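Home | Diary | Kitchen | Garden | Letters | Archive

Filed under: Diary, Small Rooms, Things We Keep

September, late evening, tea gone cold beside me

I meant to write this down at lunch and then at supper, and now the dishes are drying and the cat from downstairs has been put back out on the landing, so I suppose this is when it gets written. The big news of the day, if you could call it that, is that I have finally turned out the toy cupboard. The tall one in the back room, with the door that swings open on its own whenever a truck goes by. I have been promising to do it since spring. Every time I opened it something slid out onto my foot, and every time I shoved that something back in and leaned on the door with my hip until it clicked.

Nhi came over at 8 this morning with a bag of warm rolls and her sleeves already pushed up, which is how she arrives everywhere. She said if we started before breakfast we would be done by lunch, and I said if we started before breakfast I would be useless, so we ate the rolls standing at the counter and split the difference. She likes hers with so much butter that it leaves a mark on the napkin. I had jam, the plum jam from last year, which has set so hard you could resole a shoe with it, but the taste is still good and I won't hear otherwise.

Then we pulled everything out onto the floor. I don't know why it always looks like more once it is out. There was the marble run with its missing funnel, a shoebox of puzzle pieces from at least two puzzles (one is a harbor, one seems to be mostly sky), the stacking cups, a kite I had forgotten completely, and a tin from Fodska that used to hold ginger cookies and now holds crayons worn down to the size of beans. I sat on the rug and opened the tin and the smell came up, wax and a little ginger still, and I was no help to Nhi for a good while after that.

She is ruthless, my Nhi. She has a system. Things go by the door, or on the bed, or back in the cupboard, and you are not allowed to hold anything while you decide. I broke that rule straight off. I held the kite. I held a knitted rabbit with one ear and I held the instruction sheet for a board game we no longer own. She took the instruction sheet out of my hand very gently and put it by the door, and I let her.

The blocks were at the very bottom, naturally, because heavy things find the bottom of a cupboard all by themselves. I had thought they were all together in the Brorker crate with the rope handles, but no, they had gotten everywhere. There was one in the toe of a rain boot. There were some in the kite bag. I kept coming across them for the rest of the morning, and each time I called out, and each time Nhi said "crate" without turning around.

I should say something about why I am so soft on those blocks, in case I read this when I am old and can't remember. They are the plain wooden cubes, painted in solid colors, with no letters and no pictures on them. I bought them the winter we moved here, from the Ullmont shop on the corner that is a phone repair place now. I had gone in for curtain hooks. It was a mean, wet afternoon and the woman at the register had a little heap of them in a bowl by the till, and I picked up a blue one just to have something in my hand while she rang up the hooks, and it fit so nicely in my palm that I went home with a whole box. Toàn laughed at me. We had no table yet, and we had one good pot, and I had bought blocks!

But they have earned their place. They have been bricks and bread and medicine and cargo. For one whole rainy month they were fish, and the bathroom rug was the lake, and you had to ask permission to walk to the sink. They have propped up a short table leg and held a window open. I have used one as a darning egg, badly.

And more than anything else they have been food. Every child who has come through this apartment has sooner or later put those blocks on a plate and brought them to me with great ceremony, and I have eaten them all, with compliments to the chef. The plate is nearly always the white one with the bright blue rim. I don't know how it got to be the block plate. It started life as a perfectly respectable plate for people, and I remember serving sliced mango on it when the Lưu cousins visited, but at some point it crossed over and never came back to the kitchen shelf.

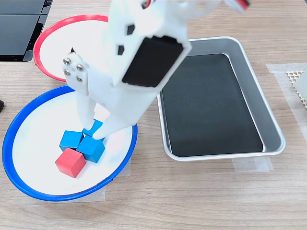

Toàn Võ
Diarist and keeper of the cupboard

(Yes, I see that I have written "Toàn laughed at me" up above, and I ought to explain before somebody writes in. I was named for my uncle, and in this family there is a big Toàn and a small Toàn, and although I am now the taller one by a good margin I am still the small one. It was big Toàn who laughed. He was sleeping on our floor that winter and he had opinions about the pot as well.)

Blue ones and a red one on the blue-rimmed plate, on the pale wood of the tabletop. I do love that rim. It has such a shine to it, a real swimming-pool blue, and the cubes look like they were painted to go with it, all but the red, which looks like the one cherry somebody saved for last. If a child brought me that I would have to ask what was in it. The last time I asked, I was told it was soup and that I was holding the spoon wrong.

Anyway, back to the day. We broke for lunch with the floor still covered. Nhi made the noodles and I cut up the cucumber, and we ate by the window with our bowls in our laps, looking back at the mess from time to time the way you look at weather. She asked me if I was going to keep every single block. I said I was. She asked if I was going to keep the crayons the size of beans. I said I would think about it, and she went on eating and let the quiet do its work, and by the end of the bowl I had agreed to let go of the ones too small to hold. She is very good at that. She got it from her mother, who once got me to give up a sofa that way.

After lunch it went faster. The puzzle pieces we tipped out and sorted, harbor on one side and sky on the other, and it was nice work, with the radio going low and the sun coming in across the rug. The harbor says 92 pieces on the lid, and Nhi, who can't leave a thing like that alone, counted them out on the bedspread while I wiped down the shelves. They were all there! I was so surprised that I made her count again. Then of course we had to put it together to be sure, and that took care of the rest of the afternoon until the light got thin. There is a little man on the dock eating a sandwich. I had never noticed him before, and I have done that puzzle I don't know how many times.

I washed the blocks this evening, after she left. I wouldn't soak them, they don't like that, so it was a damp cloth with a drop of soap and then another cloth to dry, and each one turned over so the corners got done. The corners are where the paint goes first. A few of them are down to bare wood there, rubbed smooth, and I thought about sanding and painting them fresh — I even have the blue somewhere, under the sink — and then I thought no, leave them be. I know some of them by their bald corners. The one from the rain boot has a dent that I am fairly sure is teeth.

The cupboard looks wonderful. I have been in to look at it 2 or 3 times already just for the pleasure of opening the door and having everything stay where it was put. The crate is on the bottom, where I can slide it out without lifting. The marble run is next to it in a pillowcase. The puzzles have gone up high, the rabbit is on the middle shelf with his one ear against the wall, and the kite is hanging from a hook on the inside of the door, which I hope will give the door enough weight to stay shut. We'll see what the trucks make of it.

As for the blue-rimmed plate, I stood in the kitchen with it for a minute, thinking I might put it back in with the others. We are down to five dinner plates that match, and there will be more of us than that when the cousins come again. But it seemed a bit late to be asking it to go back to mango. So it's in the crate, on top, where small hands will find it first.

Tomorrow I have to carry the things by the door down to the donation box before I start going through them again. I have already taken back the stacking cups. Nhi doesn't know yet. Also we are out of butter, and I must remember to call about the drip in the bathroom.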